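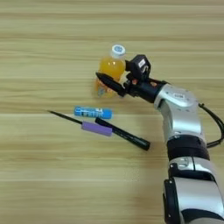
Trial arm, bench notes

March 2026
By the bench group, Divenell

Last updated: March 2026 entry, second pass

Notes on the Kivley arm kit, on trial from Flarley. The trial period runs to the end of the month and then we either buy it or box it up. I am writing down what we have so far so that whoever takes the next shift doesn't repeat it.

What came in the kit: arm, two-finger gripper, controller, head camera with bracket, power supply, one spare pair of finger tips, and a printed quick start. The full manual is a download. The quick start skips the camera calibration step completely and sends you straight to "first pick," so do the calibration from chapter 2 of the manual first. I lost a morning on that.

Setup

Arm is clamped at the right side of the table. Cable goes behind the arm and needs a generous loop at the upper joint. On the first day I tied it too short and the wrist stopped with a torque fault every time it turned past a certain point. Retied it longer, no faults since. Leave it alone.

Firmware is the version it shipped with. Flarley has a newer one posted. I have not installed it and would like to finish this round of picks on the same version.

Objects

Current set on the table is the juice bottle, the blue stick, the black pen and the thin tool with the purple grip. I wanted one upright thing and several that lie flat, and I wanted two of the flat ones crossing each other. The pen goes on top, over the right end of the purple grip. Put it back that way after each reset, or the results don't compare with the earlier ones.

Bottle

Approach is from the right, with the finger coming across the front. The planner likes to go in low, at label height. That is a reasonable spot on this bottle, since the shoulder tapers and there is less to hold higher up. I tried forcing a grip just under the cap and it tipped the bottle twice in a row, so I went back to the default.

Total so far on the bottle is 283 attempts with the default grip height. Failures are mostly the finger touching the bottle early and nudging it before the grip closes. Slowing the last part of the approach helps. The setting is called "contact speed" in the app and it goes back to the factory value whenever the controller restarts. Check it at the start of every session. I have asked Flarley whether it can be saved and have no answer yet.

The orange juice is a harder case for the camera than I thought it would be. When light comes through the bottle the depth reading gets patchy in the middle. The cap and the label read fine. Hinrichs has the same kit and told us they wrap clear bottles in paper tape for tests. I would rather not, as our real parts bins have clear bottles in them and we won't be taping those.

Flat items

Blue stick alone is fine. Pen on top of the purple grip is the weak point. The software draws one outline around both and picks a grip point in between them. With "split overlapping" turned on it separates them some of the time, but planning gets noticeably slower, 8 seconds on the longest one I timed. I have not tried lowering the camera.

The black tool shaft is very thin, and the stock finger tips don't meet evenly at the very end. Grip on the foam part only. If we keep the arm we should price the narrow tips.

App and support

Logging is good. Each attempt gets a number, a clip and the joint data, and export to a spreadsheet works the first time. We are at attempt 456 counting everything, flat items included.

The teach mode is also good – you can push the arm by hand and it stays where you leave it. The app itself drops its connection when the laptop sleeps, so turn sleep off.

Support replies by email, usually next day. The answers are polite but two of mine were a link to the page I had already quoted.

Where I am leaning

Buy, if Flarley can fix or explain the contact speed reset. The bottle work is close to what we need. The overlapping items are not, and I would want that said plainly in the order request – we had a vision package in October that was sold to us as handling clutter and it went back too.

To do

Run the bottle again with the blinds down and compare depth.
Try "split overlapping" with the camera lower.
Ask Hinrichs which finger tips they use.
Get a price on narrow tips and a second gripper.
Firmware update, only after all of the above.

2 comments
0 shares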